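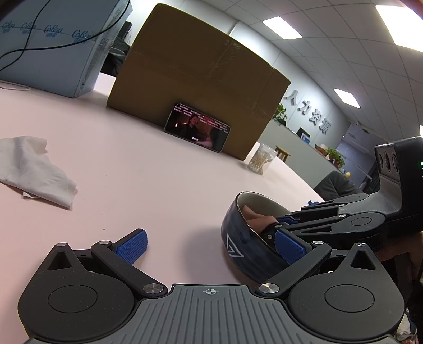 I-seul Seok wrote on 12 Feb 2018:

> The copy of Kustosbridge I have on loan is the paperback, and the
> family tree at the front stops at the grandmother's generation. The
> review in the last digest refers to a great-aunt named in the tree. I
> can't find her. Is the reviewer working from another edition, or have
> I missed a page?
>
> Also, chapter 5 is narrated by the younger brother in my copy, but the
> reading guide gives it to the mother. I would like to settle both
> points before we discuss the middle section.

I-seul,

There are two editions in circulation on this list and they differ in more than page size.

The hardcover has the full tree, printed across two pages, with the great-aunt on the left side under the Šimko line. The paperback has a shortened tree on a single page. Everyone above the grandmother was dropped, and so was the first husband, who is mentioned again only in the court hearing. The reviewer used the hardcover.

On chapter 5: the chapters were renumbered. In the hardcover the opening letter is unnumbered. In the paperback it is chapter 1, and everything after it moves up by one. The mother's chapter is 5 in the hardcover and 6 in the paperback. The younger brother's chapter is 4 and 5. The reading guide follows the hardcover throughout and was not revised.

Page references in the guide can't be converted with a fixed offset. The gap grows wherever the paperback closes up the blank pages between parts. The scene at the ferry office, where the sister finds the unpaid bills, begins on page 102 of the hardcover. I suggest we cite chapter title plus the first few words of the paragraph. The titles are the same in both.

One textual change matters for the discussion. In the hardcover the father signs the house over in October, before the diagnosis. The paperback removes the month and leaves the order of events open. Anyone arguing that he knew what he was signing should say which text they are using.

I have not seen the electronic edition. If someone has it, please check whether the tree includes the great-aunt and whether the letter is numbered.

Drondance, by the same author, has only one edition as far as I know, so none of this applies when we get to it.

A-yeong Yang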